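Towel folding, bench notes, February

2 min read
Print | E-mail

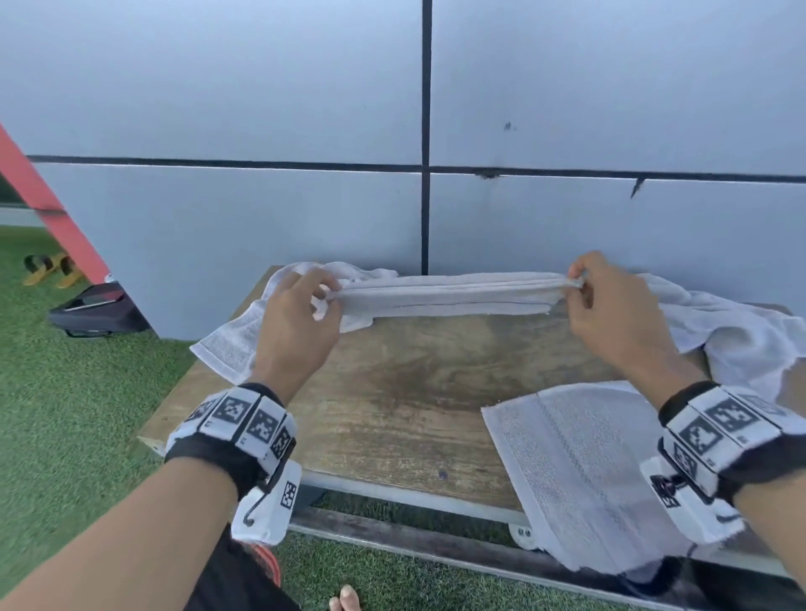 Strip pulled tight over the old tabletop, rest of the towel doing as it pleases.

Started at 10 with the white terry from the Homisance order, the ones Hanrahan sells by the dozen and which come out of the dryer in whatever shape they like. Goal was the Kultham fold: a long narrow strip, ends tucked, sits on the shelf like a loaf. The sheet allows 15 seconds per towel. I would like to meet whoever wrote the sheet.

Stacking the layers is easy enough. Keeping them stacked is a separate hobby. Pull the strip taut and the middle behaves, but everything outside the hands bunches up and heads for the corner of the table. Edges still don't line up. Some of that is me and some is the fraying.

Things to remember:
- Fold toward the woven border on the ones that have it. It's the only straight line in the whole towel.
- Lay it flat first. Yes, every time.
- Don't let the ends hang past the tabletop, they drag the rest down with them.

The cart top has water stains near the middle and needs sanding again before it sees clean linen. Asked Drorkero for a quote on a new one, ref 1053. No answer yet, so it stays weathered.

Did 12 before lunch. Kept 2. The others are towels in the broad sense.

Next: try the bath size, on the long table, with coffee.

Recent entries
Pillowcases, second attempt
Why the shelf leans
Dryer lint, a partial inventory

Print this entry | E-mail this entry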